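Section 4: Filing Towels in the Fabric Bins

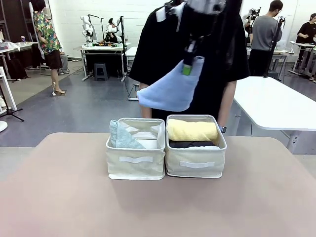 I've set up more towel shelves than I care to admit, and this is the section I wish I'd had for the first one. The Fivdale bins come folded flat and go together in a minute, so by now you should have two of them open and ready (if not, flip back to Section 3). What we're doing now is filling them so you can pull out one towel without dragging four more onto the floor. I like to park the bins right up against each other, with both strap handles facing me, and work on them as a pair. The canvas sides are soft and will slump a little, especially on the bin you haven't filled much yet, so I start a new bin with a folded towel standing up along the inside left wall, like the grayish-blue one, and build from there. It may lean. Let it lean – the next few will straighten it out.

Before you start

You'll need your clean towels, the two bins and a table at a comfortable height. The floor works too, but your knees will complain by the second load. Make sure everything is completely dry. I once filed a hand towel that was still damp in the hem, and the entire bin smelled like a gym bag until March.

Filling the first bin (standing towels)

1. Pull the white lining up and smooth it into the corners with your fist. Don't worry about getting every crease out.

2. Hold a towel by its edge and let it hang for a second so the twists fall out. Give it a shake if it's just come from the dryer.

3. Fold it in half lengthwise, then in half again, then into thirds. You're after a little packet that can stand on its own edge. If it flops, it's folded too loosely, so open it up and try again with flatter hands.

4. Stand the packet against the left wall with the smooth folded edge up.

5. Add the next one right beside it, and keep going to the right. Stop while you can still slide your whole hand in at the end of the row.

Note: Thick bath sheets don't like thirds. Fold those in half one last time and give them the width of two regular towels.

Filling the second bin (flat and rolled)

6. Lay your dark cloths in first, folded flat. I keep black ones together down low because they shed lint on anything pale.

7. Roll one light towel snugly from the short end and set it across the top, side to side. It holds the stack down and it's the one you'll grab first.

8. Check the height. If the roll slides off when you nudge the bin, take out one flat cloth and try again.

Caution: Don't lift a full bin by the strap alone. The strap is stitched to the front, so it's great for sliding the bin toward you on a shelf, but get your other hand under the bottom before you pick it up.

Caution: No bleach on the canvas. Spot clean with dish soap and cool water, and let it air dry open.

If you're using the Erkositz shelf, put the standing-towel bin at eye level and the flat one below it. Norbert Borbély wrote in after our last edition to say he does it the other way around, with the rolls on top, so his kids can reach the standing ones – fair enough, and I've tried it and it works fine. Replacement liners are part number 429 and the wide ones are 785.

Section 5 covers washcloths, which need their own divider.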